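Fimside Table & Linen List -- archive
Subject: Re: practicing folds on a speckled top
From: Audrey-Anne Petrenko

Gizella Szabó wrote:

> I've been trying to learn the plain triangle fold for the spring supper and my corners never meet. Carter says I should practice on a hard table and skip the tablecloth. Our table is dark wood and everything slides on it. What are the rest of you folding on? Also, do you clear the table first or leave the glasses and kitchen things where they are?
> Gizella

Gizella, I fold on a speckled top, and I like it better than the wood one I had before. A plain pale color shows up on it well enough for me to see where the edge is.
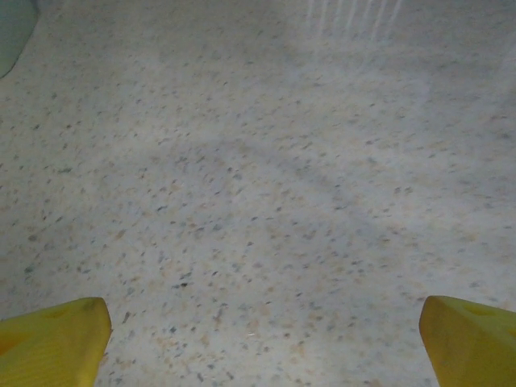 Tabletop up close, light with gray, blue-gray and tan flecks.

The only trouble with flecks is that you can't use them to line anything up. I tried that for a while and my folds came out worse. Use the edge of the table, or put down a strip of tape and take it up when you're done.

As for clearing, I push things to the back and leave them. The knives stay in their holder with the orange top, and the magenta glass goes next to it. As long as the middle is open you have enough room for one piece at a time. Start small. A small triangle is easier to get right than a dinner-size one, and you can see at once if one side is longer.

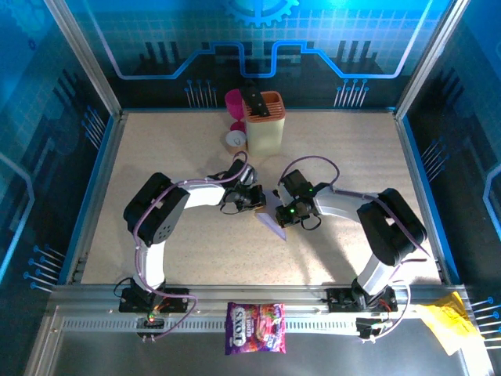 Should I iron before I fold or after?
Before. If you iron the finished fold you set the mistakes in with it, and a crease in the wrong place takes a damp cloth to get out.

Vira Shevchuk asked me off-list about practicing with paper. I think it's fine for learning the order of the steps. Paper holds a crease by itself, so don't expect cloth to do the same. Watch the side that wants to lift into a curve. Hold it down near the point first, then work outward along the fold.
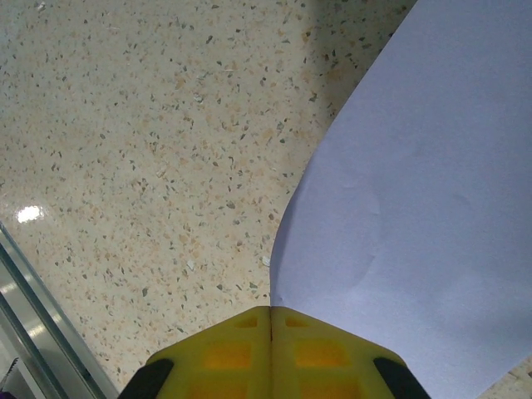
Page last changed: February, 8:20 p.m.

For color I'd stay with something pale while you're learning. Lavender is good on a beige top, and it looks nice with the magenta. Győző Fülöp bought a pack of 20 white ones from Hedberg and says they're stiff until the third wash.

Before each new fold, lay the piece flat and smooth it from the middle out. I used to skip this -- most of my crooked corners came from there.
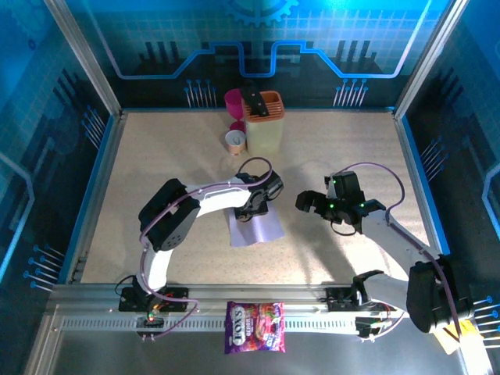

What size is best for a first set?
Twenty inches is a good size for most folds. Anything much smaller won't stand up once you get past the triangle.

I'm bringing my tape and the spare iron to the next meeting. Gizella, bring two or three of yours.

Audrey-Anne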